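A November afternoon at the Bernero laundry, Bovport
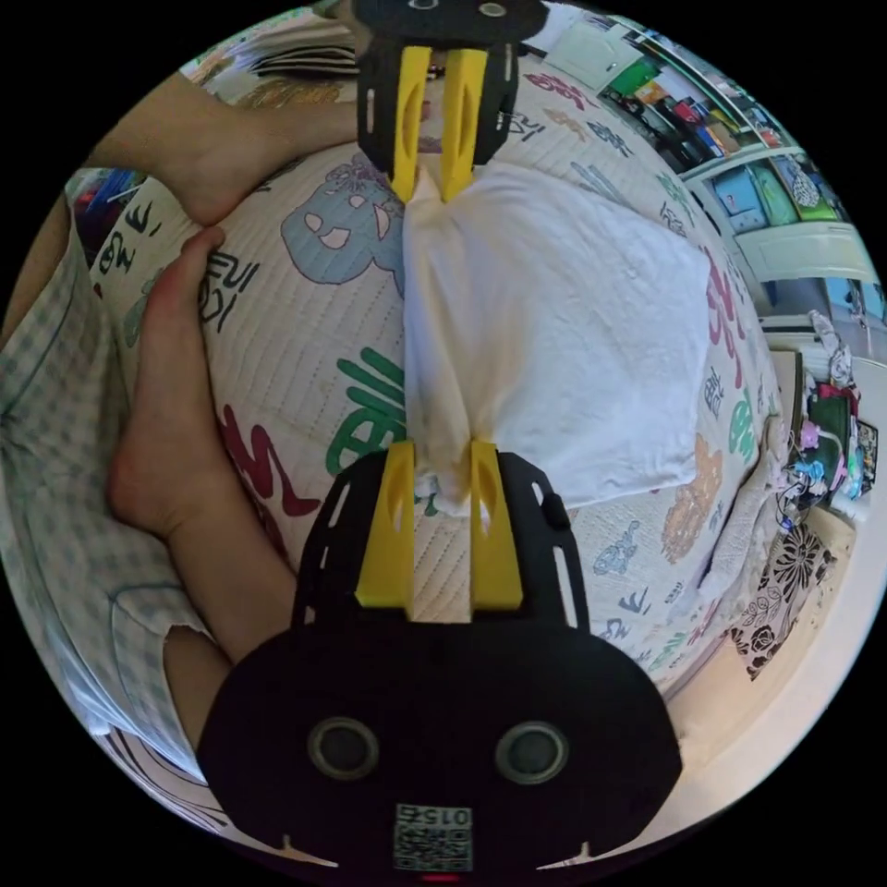
Getting there and getting in

I had been promising Ragnheiður Briem a visit for two years, and in November I finally went, on the slow bus, arriving damp and rather hungry. She runs the folding floor at Bernero, which washes linen for hotels, nurseries and a good many private households in and around Bovport. She met me at the gate with coffee (bless her) and a pair of shoe covers, and we started at the noisy end, where the sorting belt comes in.

There are 184 people on the books, and thirteen of them work with the new folding line, which everybody calls Adetti after the name on its side panel. It handles sheets and towels very nicely. Smaller cloths are still the awkward ones, and those are being taught by hand, with pairs of grippers that a person holds and moves themselves. You take one end of the cloth in one pair of yellow fingers and the opposite end in the other, and draw it taut before you lay it down. It sounds simple enough until you try it! A bit of cloth bunches up the moment you pinch it, and my first few came out looking like something from the bottom of a school bag.

A good deal of this practice is done at home, among the cushions and the children's toys, and people are paid for it by the hour. Ragnheiður was keen on that from the start — a home is where most folding gets done, after all, and she wanted the awkward surfaces as well as the tidy ones.

What the folders told me

Over soup in the canteen I sat beside Halldóra Kragh, who has been folding for most of her working life and used to get through 1000 pieces on a heavy shift. Her shoulders are better than they were, she told me, and she sleeps better too. What she misses is the talk. Six of them used to stand round one long table, and now she spends half the morning at a screen on her own, clearing jams and sending back anything with a crooked edge.

The pay for the screen work went up in the spring, after some fairly stiff meetings, and the early shift now begins at seven instead of five. Two of the older folders chose to move to mending and seem very happy there, in a warm little room that smells of steam and peppermints. Others are still uneasy about the small cloths, and what will be left on the tables when those go over to the line as well. Ragnheiður didn't pretend to know. She has asked for the long table to stay where it is through the winter, and I was glad to see it still in use when I left, with the radio on and a heap of napkins going down steadily.

If you go, the Bisgaard bakery opposite the bus stop shuts at four, and the cardamom buns are gone well before that.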